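Running Your First Hiring Round: Notes for Small Employers
Unit 4 handout – interviews and the first month
Course leader: Aitana Miranda

Welcome back, everyone! Last time we got as far as the job ad, and the drafts you sent in were a pleasure to read. A few of you cut yours by half and they are so much better for it. Keep them handy, since we use them again in the first exercise.

Today is my favorite unit of the whole course. We're going to talk about meeting people, picking one of them, and then looking after that person once they start. Small businesses can be wonderful at this. You know the work inside out, you'll be sitting (or standing) next to the new hire every day, and you can make a decision on the spot without sending it through three departments.

4.1 Going from the ad to the interview list

Read every application twice, on two different days if you can manage it. On the first read, only mark whether the person meets the must-haves you wrote in Unit 3. On the second, look for evidence. Evidence means something the person did, with enough detail that you could ask a question about it.

Kamard, the picture framing business from our case pack, had 90 applications for one workshop assistant job. The owner started by ranking them from best to worst, gave up halfway through the pile and went with gut feeling. When she ran the job again in October she used a simple yes / maybe / no sort against four must-haves, and she had her interview list by lunchtime. Same owner, same kitchen table!

Invite no more than 8 people. If you've got more than that in the yes pile, your must-haves are too loose, so go back and tighten one.

Please reply to everybody. Two lines will do it. People remember, and in a small town they are also your customers.

4.2 Writing questions that get you somewhere

I could talk about questions all day. The basic rule is to ask about things that have happened before you ask about things that might. "Tell me about a time when a delivery went wrong" will get you further than "How would you handle a bad delivery?" because the second one lets people tell you what you want to hear.

Weak question: Are you a team player?
Stronger: Tell me about a job you could only finish with somebody else's help. What did you ask them for?

Weak question: Do you work well under pressure?
Stronger: Think of your busiest day in your last job. What did you leave until the next day, and how did you choose?

Weak question: Where do you see yourself in five years?
Stronger: What would you like to be able to do a year from now that you can't do yet?

That last one is gold for trainees and school leavers. They may have very little work history, and it gives them room to talk about what excites them. School projects, family responsibilities, a sports team, a Saturday stall – all of it counts as evidence.

Ask every candidate the same core questions in the same order. You can follow up however you like, but the core has to match or you'll have nothing to compare. Write down what people say as they say it. Your notes should be about the answers, never about looks, accent, age, family plans or health. If you aren't sure whether you are allowed to ask something, leave it out and check with your adviser before the next round.
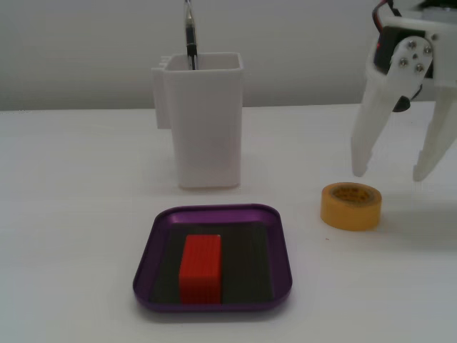
Give yourself fifteen minutes between interviews. You'll want it for finishing your notes and scoring, and you'll be a much nicer host to the next person if you've had a glass of water and a stretch.

4.3 Scoring without a headache

Use a scale of 1 to 4. I leave out the middle number on purpose, and I know some of you hate that (hello to the back row). A five-point scale fills up with threes, and then you're back to gut feeling.

1 = no evidence
2 = some evidence, with gaps
3 = good evidence
4 = strong evidence, more than the job needs

Score each question before you meet the next candidate. If two of you are interviewing, score separately first and talk afterward. Flillance, the bookkeeping firm in your case pack, used to do it the other way around. The senior partner would say "Well, I liked her" as the door closed, and every score after that drifted toward his. They now swap sheets in silence and then discuss any question where they are two or more points apart. It feels a bit formal the first time! It also gives you your best conversations, as one of you has usually heard something the other missed.

4.4 Work samples and trial tasks

A short task can tell you more than an hour of talk. Keep it short, keep it close to the real job, and tell people about it when you invite them. Twenty minutes is plenty.

Some that have worked well for past course members:
Sorting a mixed batch of orders by due date and explaining the order chosen
Writing a reply to an unhappy customer email
Taking a phone message from a fast talker
Checking an invoice against a delivery note and finding the mismatch

Never use the task to get real work done for free. If you'd like somebody to try a full shift, pay them for it and put that in writing. Laing, the garden furniture maker, sets aside $500 for paid trial shifts in each hiring round, and the owner calls it the best money in her budget.

4.5 The offer

Call first, then write. A phone call lets you hear whether the person is delighted or hesitant, and if they're hesitant you can ask what they need to know. The written offer should follow the same day with the job title, pay, hours, start date, place of work and the name of the person they'll report to.

Hold off on turning down your second choice until the first has accepted in writing, but don't leave them hanging for weeks either. Two or three days is fair.

4.6 The first month

You've found someone great, so let's keep them! Most of the early departures we hear about on this course come down to a dull, lonely first week. The new person turns up, the login doesn't work, their manager is out on a job, and they spend the day reading a binder.

Here is a plan you can copy.

Before day one: send the start time, where to park, what to wear, what happens at lunch and who will meet them at the door. Have their equipment ready.

Day one: a proper welcome, a walk around, one real task they can finish before going home. It can be tiny.

Week one: ten minutes together at the end of each day. Ask what was clear and what wasn't.

Weeks two and three: hand over one regular job that belongs to them. Let them do it their own way if the result is good.

Week four: a sit-down review. Go through the job description line by line and agree on what comes next.

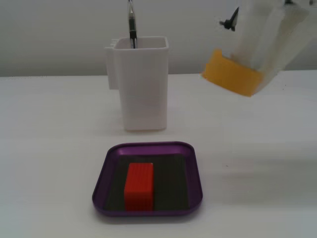
Figure 2. White container on a white tabletop.

Pick a buddy who isn't the boss. New people will ask a buddy the questions they're embarrassed to ask you, like how the coffee money works or whether it's fine to leave at five on the dot. Give the buddy time for this and thank them for it.

4.7 What it costs

Do the sums before you advertise. Billness, the print shop in your case pack, planned for wages and forgot everything else. Their extra costs came to $1,000 in the first month, made up of safety gear, a software seat, a training day and the hours the owner spent away from the press. None of that was wasted, but it would have hurt less if it had been in the plan. Use the cost sheet at the back of your case pack and fill in every row, even if the answer is zero.

Exercises

Exercise A. Take the ad you wrote for Unit 3 and turn each must-have into one interview question about something that has happened.

Exercise B. In pairs, interview each other with three of those questions. Score on the 1 to 4 scale, then compare notes.

Exercise C. Design a twenty-minute task for your job. Try it yourself with a timer running, then add five minutes for nerves.

Exercise D. Fill in the first-month plan for your own workplace, with a name next to every item.

Bring A and D to the next session. We'll be moving on to supervision and feedback, and I can't wait to see what you come up with!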